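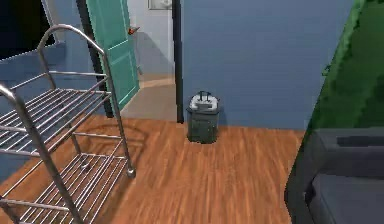

Workshop tips: sharing the floor with a cart robot

The Gendholm repair shop took on its first Fekete cart robot in January. It moves parts bins between the storeroom and the benches, and it does the evening trash round. There are 34 of us on the floor, and most of the trouble in the first weeks came from how we kept the place, so these notes are about housekeeping. They should suit any small shop or back room that is getting a machine like this.

Doors

Decide which doors stay open during a run and leave them fully open. A door left halfway is the most common cause of a stop. Wedges are no good, as they stick out into the path. Use a hook on the wall.

Check the strip where one floor meets another. Ours had a raised screw at the storeroom door and the cart stopped there every morning until we sank it.

Wire racks

Racks on casters drift. Lock the casters, then put a bit of tape on the floor at each foot so the next person can see where the rack belongs. After mopping, put it back on the tape before the 2 p.m. run.

Open wire shelves drop small things. Line the lowest one with a cut piece of stiff plastic if you keep screws or washers there. Polished metal can confuse some sensors. If the cart slows down beside a rack for no clear reason, hang a strip of matte cloth along the side and try again.

Trash cans

Give each can one spot against a wall and leave clear floor in front of it. Don't fill past the lid. Oily rags still go in the metal bin by the sink, by hand, and the cart never carries those.

Plants and seating

Long leaves that hang over the route count as obstacles. Trim them or move the pot. Keep bags and coats off the floor beside the break room sofa.

What changes for people

The two helpers who used to push bins now spend mornings on intake and afternoons learning small motor repair at the benches. Both kept their hours. Ask about this before the machine arrives, and get the answer on paper.

There is less walking, and some people miss it. There is also more waiting. A bin you could have fetched yourself in a minute may be eighth in line, so order parts before you need them. We logged 213 stops in the first month, nearly all of them doors and bags. Write each stop on the sheet by the charger, with the place and the time.

If you need to get past, go past. The cart waits for people – you don't have to wait for it. The red button on its back stops it at once, and anyone may press it.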